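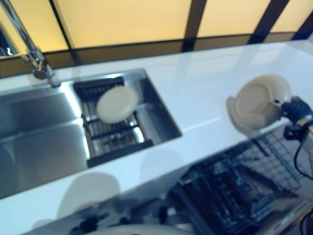
Last updated: Jun 12, 2018

3 min read

The soup counter that became Viniria began in Wurnedberg with one pot, one ladle and a line that went out the door by noon (it was December, which helped!). There are 19 of them now, most no bigger than a newsstand, and the menu still fits on a postcard: lentil, leek and potato, and whatever the growers out at Holtitz have too much of that week.

I had the leek, then went back for the lentil, and I'd happily have stayed for a third bowl if my train to Lund hadn't been so stubbornly on time. The bread is dark and chewy and comes free with every order, and on a busy Friday the chain gives away some 3,000 slices of it.

What's next is a kitchen of its own in Holtitz, close to the fields, where the stock can simmer overnight. The first 100 customers at the opening get soup on the house, so do bring an appetite, and maybe a jar for later.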